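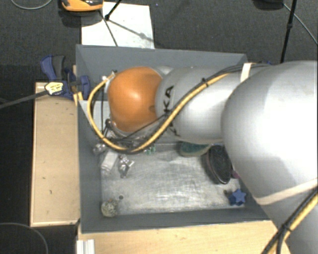
Gray bin between the pale boards, with the arm above it

Minutes of the meeting on the bin area and the storage of parts
Held on 4 December 2025 in the Flakano room

Present: Danai Mavromatis (chair), two persons from Deltidach, one person from the Fornby store, the writer of these minutes.
Excused: the representative of Guzmán.

1. Minutes of the previous meeting
The minutes were read and approved with one correction. Under item 4 the word "shelf" must be "board". The correction was made on the paper copy.

2. Condition of the gray bin
The chair asked for opinions on the floor of the bin. It has many pale scratches, and in the middle there are brighter worn streaks. Deltidach considers that this is only a matter of the surface and that the bin can stay in use. Fornby would prefer to put a mat inside. It was discussed whether a mat will move when parts are taken out from the corners. No person at the meeting had experience with this.
Decision: the bin remains in use without a mat until February. Fornby will bring one sample of rubber mat and one sample of felt to the next meeting.

3. Pale wooden boards
The boards beside the bin are also used for putting down papers and cups. The chair reminded everybody that this was already discussed in the spring and that the answer is still no. Deltidach proposed to fix the boards to each other with small brackets. Fornby asked that it should be possible to take them apart without tools, as the carpet must be cleaned under them.
Decision: no brackets for the moment. Deltidach will look for clamps and will send the price by e-mail before they are ordered.

4. Carpet
The dark gray carpet was discussed for a longer time. Small parts that fall on it are difficult to find, especially the black washers. Two proposals were made: a lighter carpet, or a low edge along the outside of the boards. The price for a new carpet from Guzmán is 194 euros without the work of laying it. The low edge would cost 72 euros if we cut the wood ourselves.
The chair is in favor of the edge. One person from Deltidach was against it, and wishes it to be written here that people will fall over it.
Decision: postponed. Guzmán will be asked if the offer for the carpet is still valid in February.

5. List of parts
The new list has 103 lines. Fornby found 3 lines which are written two times with different names. It was agreed that the name on the Fornby label is the correct one, also when the old name is shorter. The list will be printed again and the old copies must be thrown away, including the one on the inside of the cupboard door.

6. Emptying the bin
At present the bin is emptied when somebody has time for it. The chair would like a fixed rule. After discussion the following was agreed:
The person who works last in the room empties the bin into the blue crates and writes the initials on the sheet.
Broken parts go into a separate bag and are not mixed with the others.
The crates are not put on the boards.

7. Other matters
The key of the cupboard is still missing. Danai Mavromatis will order a second one.
Fornby asked if the heating can be turned on earlier in the morning. The chair will pass on the question.

Next meeting: in February, same room. The date will be sent to all participants.

Open tasks
Mat samples: Fornby
Clamps, price: Deltidach
Question to Guzmán on the carpet: the writer of the minutes
Cupboard key, heating: Danai Mavromatis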